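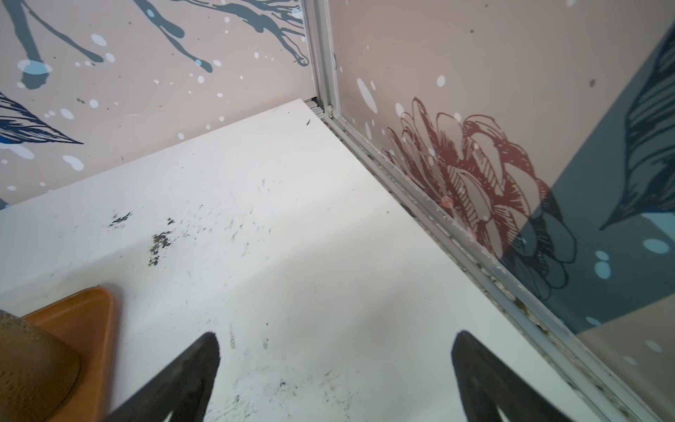
White surface, marks and all. A thread on getting a rental apartment ready to hand back.

1/ I moved out of a one-bedroom in Eltidberg on 10th January after four years there. I got back all of the deposit except 295. Posting what I did and what I would change, because a few people asked.

2/ Start with the check-in report. Mine was from an agency called Pavetti and I had not opened it since I signed it. It listed two scratches on the hall floor and a chipped tile that I had been planning to pay for. Both were already there when I moved in.

3/ If you never got a report, write to the agency and ask for one. Do it early. Mine took almost 10 days to answer a simple email.

4/ White surfaces took more time than the oven. Shelves, window sills, the tops of doors. Specks and scuffs that you stop noticing when you live with them show up as soon as the stuff is gone.

5/ What I used: warm water, dish soap, a soft cloth. Then baking soda paste on whatever was left, small circles, wipe, dry, look again from the side. Melamine sponges work too but they dull a glossy finish. Try one on a spot at the back first.

6/ Do shelves before floors. I did the floors first and had to do them again.

7/ Nail holes. Filler is cheap, matching paint is not. I bought a can that said "white" and it left bright squares all over a wall that had gone cream. Ask the landlord for the paint code. Mine had it written inside the fuse cupboard the whole time.

8/ I got one quote for a full end-of-lease clean, from Modise. They wanted 200 for the whole place, windows not included. I said no and did it myself over two evenings and a morning. Next time I would pay for the kitchen and bathroom and do the rest.

9/ The 295 went on the bathroom. The sealant around the tub had gone black and they replaced all of it. I could have done that for the price of a tube and a scraper. It was in my lease under "tenant maintenance" and I missed it.

10/ My neighbor Bongani Khumalo moved out of the same building last March and told me to be there for the inspection. Good advice. The agent wanted to charge for a loose cabinet hinge. I had a screwdriver in my bag and tightened it while she was writing — she crossed it off.

11/ Read the meters yourself and write the numbers down with the time. The gas company billed me for two weeks after I left and the dispute took one phone call.

12/ Keys. Count them against the lease, mailbox key included. A lost one usually means a new lock, and you pay for the lock.

13/ I'm in Liditz now. New place, new report, and I spent the first evening adding things to it. There were a lot. The form gives you seven days to send it back, so check yours.

14/ Someone asked about carpet. I had none, so I can't help there. If you know a good way to get candle wax out, reply and I'll repost it.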